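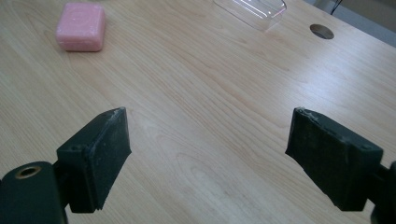
Clerbridge Adult Learning
Furniture Care and Finishing, Unit 5
Desk and table tops: what they are made of and how to look after them
Course notes prepared by Leandro Cuesta

Bring these notes to the workshop, along with an apron and a soft cotton cloth. We will be using the sample boards from Unit 2 again, so please return any you took home.

1. Types of top

Most desks sold today have one of three kinds of top: solid wood, veneer or laminate. Solid wood is the same material all the way through. Veneer is a thin sheet of real wood glued to a board. Laminate is a hard plastic sheet, usually with a printed pattern under a clear wearing layer, also glued to a board.

A good laminate can be hard to tell from wood at first glance. Pale finishes are especially convincing, as there is little contrast in the grain to give the print away.

2. Reading the grain

Straight, close lines usually mean the board was cut across the growth rings at a steep angle. This is called quarter-sawn timber. Long ovals or pointed arches, one inside the other, are known as cathedral grain and come from plain-sawn boards. Makers of laminate copy both patterns, and the cathedral is very common on desk tops.

To tell wood from a print, try these in order:

Look at the front edge. On solid wood the pattern on the face carries on into the edge. On laminate and veneer there is normally a separate strip, and the lines do not meet up.

Look for a repeat. A printed pattern comes round again sooner or later. On a small desk you may not find one, so a lack of repeat proves nothing.

Look underneath. Bare chipboard or a plain backing sheet rules out solid wood. It does not tell you whether the face is veneer or laminate.

Do not scratch or sand the face to find out. Veneer can be thinner than a postcard and the damage will show.

3. Light and sheen

Crouch until your eye is nearly level with the top and look towards a window. Soft light spreads into a broad pale patch on a satin surface, and gives a sharper reflection on gloss. Move your head from side to side. Dull rings, dried polish and fine scratches show up at the edge of the bright patch and can be missed completely from above.

Colour is harder to judge. The same honey-coloured top can look creamy where the light falls on it and greyer further off. When matching a repair stick or wax, check it in at least two places and again under a lamp.

4. Routine cleaning

Clear the top first. Pushing things to the back and wiping round them leaves a line of grit, and grit does more harm than most spills.

Dust with a dry cloth. Follow with a cloth wrung out in warm water and a drop of washing-up liquid, then a clean damp cloth, then a dry one. On wood and veneer work along the grain. On laminate the direction makes no difference.

Keep water away from the joins at the edge. Once the board beneath has swollen it will not go back down - the only real cure is a new top.

No wax on laminate. It cannot soak in, so it smears and collects dust. Scouring pads and cream cleaners will dull the surface for good.

5. Workshop task

Work in pairs at the Drarmont benches. There are 18 sample boards, each with a letter on the back. Choose 8 and write down for each one the type of top, the grain pattern, the sheen and any marks you find. Note which test gave you the answer. Leave the letters face down until both of you have finished.

Reading for next time: handout 6, repairing chipped edges.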